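Budget for the hours, then for the arm

My brother-in-law sits on the board of a co-op that does bathroom refits and small joinery, and last July he forwarded me a quote. It was for a two-armed robot from a firm called Tulik, plus a year of what the quote called "environment access", meaning the software room where the thing learns its trade before it ever touches a real cabinet. He wanted to know if the price looked fair. I spent fourteen years buying equipment for a hospital laundry and I have opinions about quotes, so I told him I'd read it properly.

The arm was priced to the dollar. The environment access was $3,883 for the year, and beside it, in smaller type, a line for "scenario authoring as required". No figure. In my experience "as required" is where the money goes.

I asked if I could see what the access fee bought. Bonifacio Prieto, who handles sales for Tulik in our region, was decent about it and sat me down with a session one morning. I'd braced for a glossy reel. What I got was mostly close-ups of a gripper, open, in front of a plain grey surface. 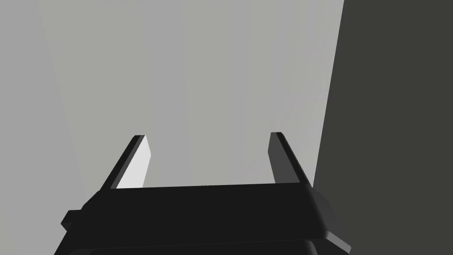

What the fee covers

I don't say that to be cruel. Plain grey is what a lot of this work looks like, and I'd sooner be shown it than a reel. But a buyer should ask how many of the paid hours are spent with the fingers around something, and the quote had no line for that. We used to ask the same of our folding machines. The brochure gave sheets per hour. The meter on the wall gave hours with power on, and the two never met.

Mr. Prieto told me a standard package comes with 220 scenarios. I asked what made one scenario different from the next. Sometimes it's the task, he said, and sometimes it's where the furniture is put. Fair enough, furniture moves. But a co-op treasurer reading "220" will picture 220 jobs, and I think whoever wrote the quote knows it.

The room itself had more care spent on it than I expected. There's a window with a red frame, wooden lattice work, and a portrait of an orange-bearded fellow who looks a good deal like Van Gogh.
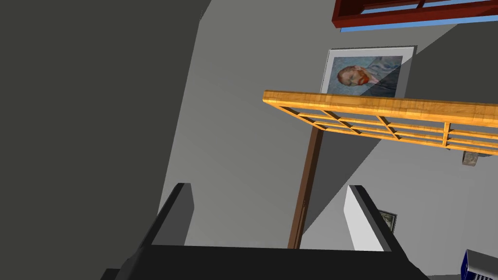 The wrist-level view, gripper open, with the portrait and the lattice beyond.

Somebody drew that painting into the room, or bought it in, and somebody was paid. I've no quarrel with it if a busy wall helps the machine cope with busy walls. I've asked two vendors now whether it does and been given two warm answers and no numbers. The other vendor was Escobar, who charge $3,583 for much the same thing and throw in authoring for the first 273 hours. That is the better quote on its face, if only because there's a number where Tulik has a blank. After hour 273 it goes blank as well.

My friend Mojtaba Dehghan runs purchasing for a cabinet shop and thinks I'm being a crank. His case is that you can crash a simulated arm into a simulated cupboard all day and owe nothing for the cupboard. He's right about that, and I'd have loved a pretend laundry to break. Where we part is on the sum. He books the simulation as a saving. I book it as a cost until someone shows me the real hours it replaced, in a shop like his, with his dust and his crooked floors.

Look at what goes into one room before any of it is of use to a joiner.
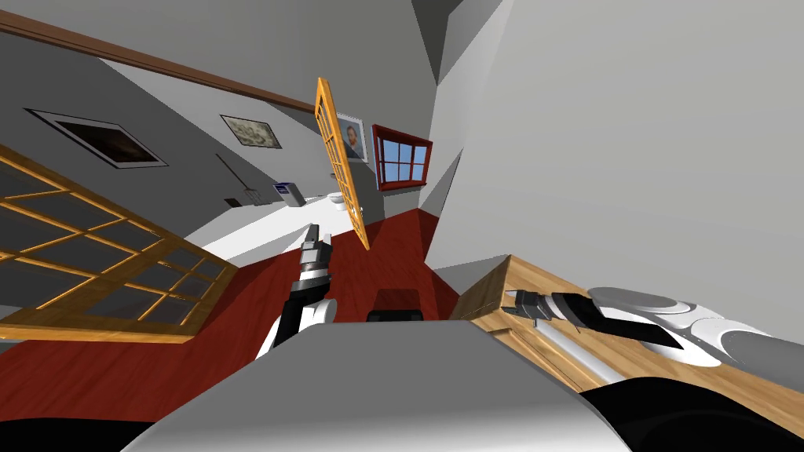
The wider view: both arms, the wooden cabinet at right, window and toilet toward the back.

Two arms, a cabinet, lattice doors, a long-handled fork leaning on the wall, a toilet. It's a reasonable spread of stuff. Now put your own premises beside it. The co-op works in bathrooms where the door opens onto the vanity and you hang your coat on the tap. Getting a room like that built for the robot is authoring, and authoring is as required.

So my advice, for what it's worth to other small outfits with a quote on the table. Ask for the authoring rate in writing, per room, and ask who owns the room when you stop paying. Have them count gripping hours separately. Get the renewal price for year two before you sign for year one - Pretgate, who lease these packages on to smaller shops, wouldn't give me theirs over the phone, and I took that as an answer. And put the arm last on your sheet. It's the part with an honest price tag and it'll pull your eye every time.

My brother-in-law's board hasn't signed. They've asked Tulik to fill in the blank line, and the last I heard Mr. Prieto was checking with head office. In the meantime the co-op has put the money toward a second van, used, with a roof rack and a heater that works on one side.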